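Unit 4 handout: getting to know the inside of a desktop tower

Read this before you come to the Lomon lab, please! It saves me talking for the first half hour and gives you longer with the screwdrivers.

I always start people on an older office desktop. They're roomy, they're cheap, and if you drop a screw in one you can usually get it back. We have 12 towers from the Prukside donation, so you'll be working in pairs (or threes if the room is full).

Before you open it

Shut it down, switch it off at the wall, pull the cord, then press the power button once with the cord out. Clip on your wrist strap. Lay the tower on its side so the open side faces up, and put your screws in the tray, not in your pocket. I have washed more case screws than I care to admit.

What to find first

Start with the power supply, the big boxy thing with the label on it. Leave it closed. We never open those in this course, whatever you saw online. Follow its wires out to the board and write down where each one lands.

Next, the processor socket and its lever. Keep your fingers out of the socket, and if there's no processor in it, be even more careful (a bent contact can kill the board). The memory slots are close by, and they have latches at the ends. Push a latch outward with one finger and feel how little force it takes. When a stick goes in, match the notch first and then press evenly until it clicks.

Last, trace the thin cables. SATA ones pull straight out by the plug, never by the cable.

Worksheet 3 has a blank outline of the board for you to label. It counts for 12 points out of 100, and spelling doesn't matter to me. The longer reading is in the Swanepoel packet, page 57.

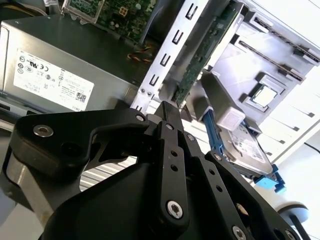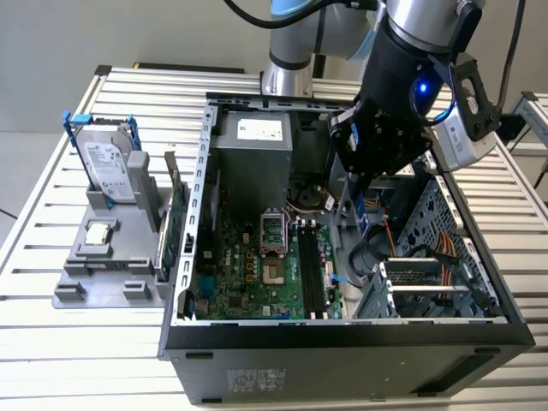
Fig. 4. Inside an opened desktop computer: power supply, green motherboard and wiring.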